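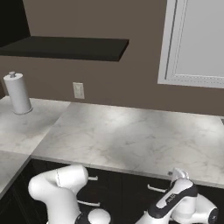

Prunville by Coach: A Day at the Nolte Open House

Home | News | Road Tests | Visits | Classifieds

The invitation said doors at nine, so naturally the car park was full by half past eight. Nolte opens its Prunville works to the public once a year, in February, when the wind comes straight across the test track and keeps everyone moving briskly towards the gift shop.

The star of the day was the Vidusero, a two-seat coupé the company has been teasing since last summer with pictures of one headlamp, then the other headlamp. We were promised a full view. We got it under a grey cloth for most of the morning, with a man in a fleece standing guard in case anybody breathed on it.

The tour itself was good. Groups of 15 were walked down the trim line, where the doors go on, come off again so the seats can be fitted, and go back on at the end. Our guide had plainly been asked why many times and got the answer in before we opened our mouths. The paint shop was shut to visitors, but there was a rack of sample panels in the corridor, including seven greys. I liked the fourth one. My neighbour said it was the same as the second.

Lunch was a sausage in a roll, taken standing up beside a gearbox cut in half. The gearbox was the better presented of the two.

At 2 o'clock the cloth came off. The Vidusero is lower than the pictures suggested and a good deal wider, with a long bonnet and a rear window you could post a letter through. Nolte says it will build 989 of them, a number picked for reasons the press officer described as "heritage" before moving along to somebody with a bigger camera. No price yet. I was allowed to sit in it, and getting in went well enough. Getting out took longer and drew a small audience.

There were passenger rides as well, in the older saloon, two laps each. The queue lasted far longer than the laps, but the driver took the banked corner with one hand and a running commentary on his new conservatory, and I came back grinning.

Kultideck had a stand by the exit selling floor mats cut to fit any Nolte ever made. They did not have mine. They took my address, and the mats should arrive before the coupé does.

Shares 15 | Comments 7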